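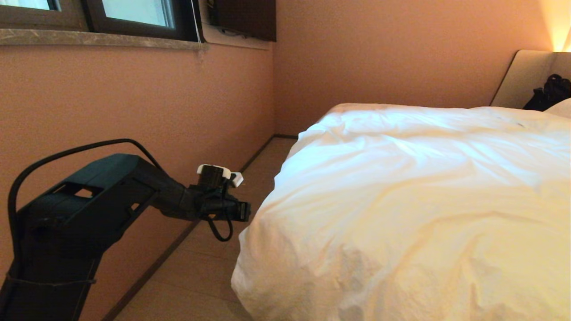

Mokberg Cosamano 203 Record Cleaning Kit

I sell a lot of things for vinyl in my little shop, and this is the one I keep putting in people's hands. I bought my first one after bringing home a box of secondhand soul LPs that crackled so badly I could hardly hear the bass (great covers, terrible surfaces). Two passes with the Cosamano and I was hearing backing singers I didn't know were on there!

You get the velvet brush, a bottle of fluid, 3 drying cloths and a stylus brush that I wish was a bit bigger. The bottle holds 200 ml, and I'm still on my first one from March, so don't feel you have to order a spare right away. 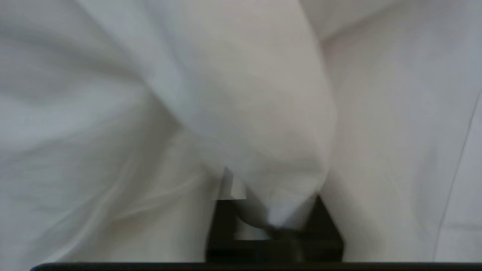 Put a few drops on the brush, go with the grooves, then wipe and let the record stand for a while before you play it. Please don't use it on shellac 78s. I carry the Stestitz fluid for those.

It won't fix scratches, and I've had a couple returned by folks who hoped it would. For dust, fingerprints and that gray haze from old paper sleeves, though, I love it.

Fits 7, 10 and 12 inch records. Refills are sold separately, and the Kwok brush pads fit the handle too.

In stock, ships in 2 days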